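How to run a table-setting demonstration on your open day

We hold our open day at Bistberg every March, and the table-setting demonstration is the part where visitors stay longest. I have written down how we do it, so that other labs can use it.

Choose a small task. One plate and a few pieces of cutlery is enough. A visitor who comes in late must understand in a few seconds what the robot tries to do. Our full round takes 2 minutes, and we do not advise to make it much longer.

Dress the counter before you teach the positions. If you add a candlestick afterwards, the arm does not know about it. Put everything in its place, mark the places on a sheet of paper, and only then record the movements. Leave the candles unlit the whole day.

Check the height over the plate with slow speed. The fingers must come down with the utensil without pushing on the plate. We go down in small steps and save the point when we are satisfied.
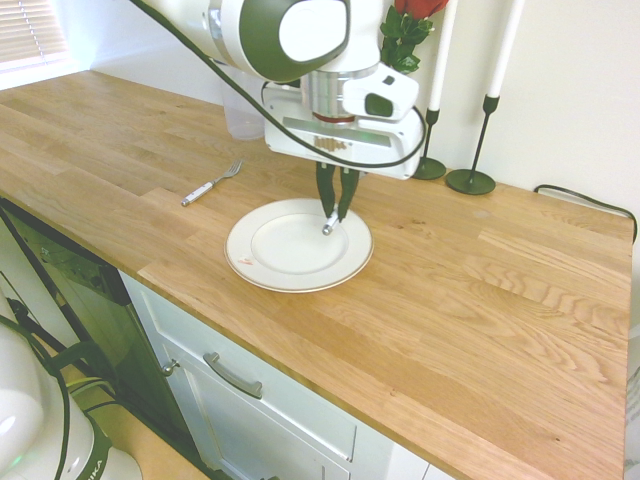
Andrade wrote to us after trying these steps that slow speed should stay on for the public also, as people at the back could not follow the fingers when the arm moved at its normal pace. We have changed our own programme after this advice, and I think it is right.

Let the visitors in by groups. We take 22 persons at most, and the first row stands behind a tape on the floor. One colleague speaks and another one keeps a hand near the stop button. The same person should not do both.

Tell what will happen before you press start. Say which object comes first and where it must go. Then be quiet while the arm works, and take the questions after.

Plan for a failed grip. When a fork falls, stop the program, put the fork back on its mark and start the round again. Visitors are patient if you tell them what you are doing.

Leave 20 minutes between groups. You will need them for cleaning the plate, checking the marks and drinking some water.

For the visit at Lorkport we packed everything the evening before, with a second set of cutlery. The paper with the marks goes in the same box.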